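From: Busisiwe Jacobs
To: host-families list
Subject: Re: [host-families] Arrival week and the first month

Li-hua, thanks for getting this started. My answers are under your questions. I've copied Valtteri because he has the school side this year and will correct me if I get a form wrong.

Li-hua Man wrote:
> Hi all, we are hosting for the first time and our student comes in
> August. We have read the Drusilis handbook but it is mostly rules. Can
> families who have done this before tell us what the first month is
> like? In particular: do we meet the flight as a whole family, how much
> spending money is normal, what do we do about phone calls home, and
> how soon should chores start? Our two kids are 9 and 12 and have a lot
> of opinions about the chores.
> Thanks, Li-hua

Airport. We have hosted three times. The first time all five of us went and it was too many people. The girl had been traveling for 20 hours and wanted to sleep. After that, one parent and one kid went, and everybody else said hello at breakfast. Bring water and a snack. Keep the sign small. If the flight is late, text Khalil Chamoun, who has the arrivals phone again this year, and he will let the school know.

Spending money. The students bring their own. You cover meals at home and a packed or bought school lunch, and they cover clothes, movies and eating out with friends. Our second student came with 1000 dollars in cash in an envelope, which made me nervous. We went to the bank together the next morning and opened a student account. Take the passport, the program letter and something with your address on it. It took most of a morning.

Calls home. The handbook says once a week and I agree with that for the first month, but I would not be strict about texting. Ours texted their parents every day and it did no harm. What did cause trouble was a video call at midnight on a school night, every night, for two weeks. We agreed on a cutoff of 10 p.m. and wrote it on the fridge calendar. Ask about birthdays and holidays at home early so you can plan for the time difference.

Chores. Start in the first week with something small, and give the same amount to your own kids. Ours set the table and took out the recycling. A student who has nothing to do feels like a hotel guest, and your 12-year-old will notice too. Write the list down with all the kids in the room. You can trade jobs after a month.

Food. You didn't ask, but it comes up. Go to the grocery store together within the first few days and let the student put things in the cart. One of ours ate only rice and eggs until we did this. Mpho Swanepoel has a good list of shops for families who need halal or vegetarian food. She can send it to anyone who writes to her off list.

School. Registration is at the front office and needs the vaccination record in English. If it is in another language, send a scan to Valtteri now and don't wait for arrival. Elective choices are limited by then, so have the student rank five before they fly. The shop and engineering classes fill first.

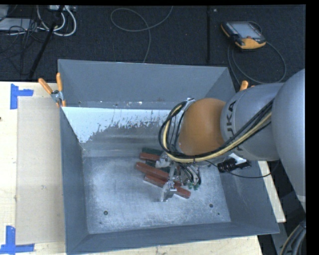
Homesickness. It came in the third or fourth week for all of ours, after the newness wore off. They got quiet and stayed in their room. We didn't push, but we kept dinner at the same time and expected them at the table. If it lasts longer than two weeks, call your area contact. For families on the east side that is Mpho, and for the rest of us it is Khalil.

Church, sports, relatives. Invite them to everything and let them say no. Tell your relatives ahead of time which questions to skip. My father-in-law asked our first student about her country's politics before the salad was on the table.

There is room in our car for the welcome picnic if anyone on our side of town needs a ride for a student. We can take two.

Busisiwe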